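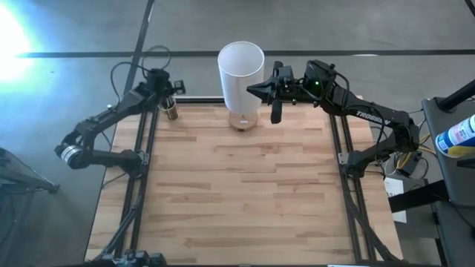 ## 4. Setting up the table and the first reach

This is the fun part! By now you've got both arms bolted down and the Gekis controller talking to your computer. Section 4 takes you from a parked pair of arms to a first slow reach towards something on the table. Set aside a good stretch of time for it. Roald and I did ours on a Sunday and happily lost the whole afternoon.

### 4.1 Check the mounts and cables

1. Switch off power to both arms at the wall.
2. Grip each base joint and try to rock it. If it moves at all, tighten the bracket bolts evenly, a quarter turn each, and try again.
3. Follow every cable by hand from the wrist back to the base. You want a loose loop at the wrist and another at the elbow — big enough that the arm can fold right up without pulling.
4. Lay the long runs down beside the side rails and keep them off the middle of the table.

> **Caution:** The elbows swing well out past the sides of the table. Keep chairs, kids and coffee clear of both sides whenever the power is on.

### 4.2 Choose something to reach for

A table lamp with a tall shade is a terrific first target. It stands up high, it's easy for the cameras to pick out, and the gripper can come in from the side without getting anywhere near the tabletop.

1. Stand the lamp at the far edge of the table, near the centre line.
2. Put a small cup or pen holder off to the left if you'd like a second target for the left arm.
3. Leave the rest of the work area bare.

**Note:** Pale shades can wash out in strong sun. If your floor catches a bright patch in the morning, pull the blind before you calibrate.

### 4.3 Make the first reach

1. Turn on the power and wait for the green light at the wrist.
2. In Gekis, open **Motion** and set the speed to 11 per cent.
3. Set the timeout to 1,000 milliseconds.
4. Jog the right arm up first, then left, until the gripper tip is level with the shade.
5. Stop, save the pose, and back the arm out the way it came.
6. Repeat the same reach 3 times before you change anything.

> **Caution:** Never jog down and across in one move. Keep one hand on the stop button.

If Gekis shows error 39, the wrist has lost its zero. Park the arm, run **Home**, and start again from step 2. Rawan Shboul wrote the homing routine, and her notes are in the Hillalcombe workshop binder under "Wrists".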